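Workshop & Bench > Brushes > Hand Brushes

Lundum Bench Brush with Zindgate Pan

We've carried plenty of bench brushes at Brovedo over the years and sold most of them without giving them much thought. A brush is a brush, right? Then a box of Lundums arrived from Purves last September, one went home with each of us, and now we have opinions about bristles!

The Lundum is a horsehair brush with a beech handle and a seven-inch head. The hair is a mix of two lengths, longer on the outside and shorter and stiffer through the middle, so a light pass picks up fine dust and a firmer one gets the heavier stuff moving (plane shavings, eraser crumbs, bits of foam, the little paper dots that fall out of a hole punch and cling to everything). It doesn't flick. If you've ever used a stiff nylon brush on a table and then found half the mess on the floor behind it, you'll feel the difference on the first stroke.

The handle is set a little off center, and Aoi Chiba, who drew the shape, went through a whole drawer of versions before settling on it. The offset keeps your knuckles clear of the surface when you're sweeping up against a wall or a rail. Left-handed people can turn it around and it works just as well. The oil finish is thin, so the wood feels like wood, and it darkens nicely where your thumb sits.

What it's good on

Painted tops, sealed wood, cutting mats, drafting tables, sewing tables, glass. Potters have told us they like it for dry trimmings, though please keep it away from wet clay. We wouldn't use it on hot ash or anything oily. Horsehair holds on to grease, and once it's in there you'll be washing the brush all afternoon.

Fine white bits on a brown top are the classic job for it, the kind you only notice once the light comes in low.
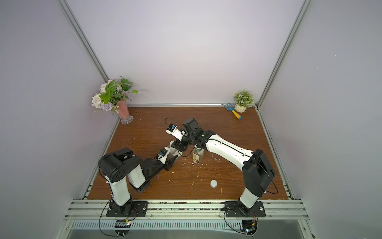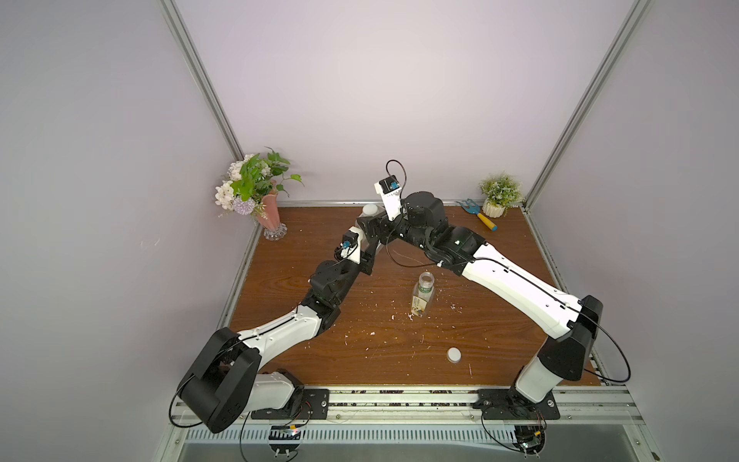
Wood-grain tabletop, two views. White flecks are scattered over the center and right in the first.

The pan

You can buy the brush alone, but do have a look at the Zindgate pan. It's folded steel, powder coated in dark green or cream, with a rolled back edge and a front lip thin enough to sit really flat. The corners are closed, so nothing leaks out on the walk to the trash can. A magnet in the underside of the brush handle holds the two together, and there's a hanging hole in the pan that fits over an ordinary peg or cup hook.

The lip is thin but it isn't sharp. It can bend if you step on it, and you can bend it back with your fingers (ask us how we know).

Care

Tap the brush against your palm or the edge of the trash can after use. When it starts to look gray, swish the bristles in lukewarm water with a drop of dish soap, rinse, shake it out, and hang it bristles down until it's dry. Don't soak the handle. A wipe of any plain wood oil once or twice a year keeps the beech happy. New brushes shed a few hairs in the first week or so, then stop.

Details

Head: 7 inches, horsehair, two lengths
Handle: beech, oiled, offset
Pan: folded steel, powder coated, dark green or cream
Brush weight: 4 ounces
Sold as: brush only, or brush and pan set
Made in: Purves

The first run was 1,710 brushes, each with a small L burned into the end of the handle. The current run has the full name instead. Same hair, same wood, same shape, and we like both marks, so if you have a preference put it in the order notes and we'll dig through the shelf for you while the older ones last.

Gift wrapping is brown paper and cotton string. The set fits in a standard mailing box, and we can tuck in a handwritten card if you send us the words.

If the head ever comes loose from the handle, mail it back and we'll have it reset. It has happened to two so far, both from the first box, and both are back at work.

Related items

Lundum Counter Brush, long handle
Lundum Keyboard and Crevice Brush
Zindgate Wall Hook, single
Zindgate Scrap Bin, small
Plain Wood Oil, tin
Cotton Bench Cloths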